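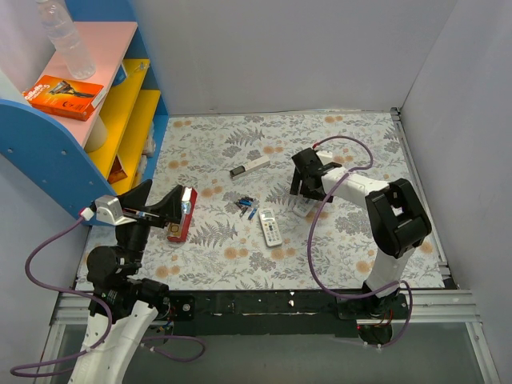 Oct 27, 2019

Tidying task, small items, two arms. Question from Volkan Ekinci: is Hisa ready for household sorting, or still a bench exercise? My view is still bench.

Log since September stands at 938 attempts, 164 of them failed. Most failures are batteries. They roll when a finger touches the side, and the next grasp is planned on the old position. Boxes that stand on end are easy by comparison. The shelf is a separate problem – the stepped levels need a place height per level, and we only have one calibrated. 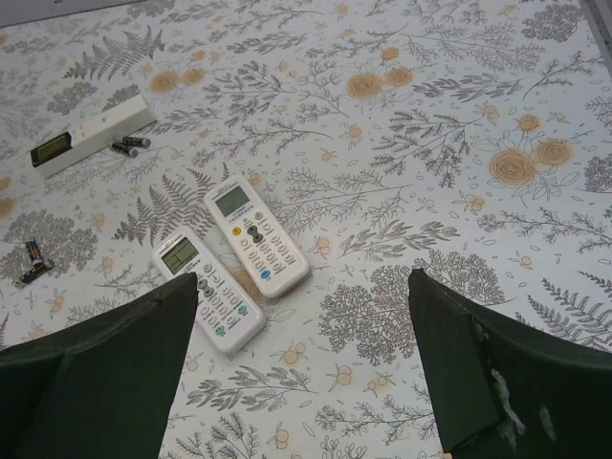 Remotes are in between. Body width is fine for the fingers, but two lying nearly parallel leave little room for a fingertip, and a pinch across the keypad presses buttons. For a real living room that counts as a fault. Alo scores it as a success, so the numbers look better than they should.

To do:

- rescore remote grasps with button contact as a fail
- re-detect after every battery touch
- ask Dalen for softer finger pads, 42 sets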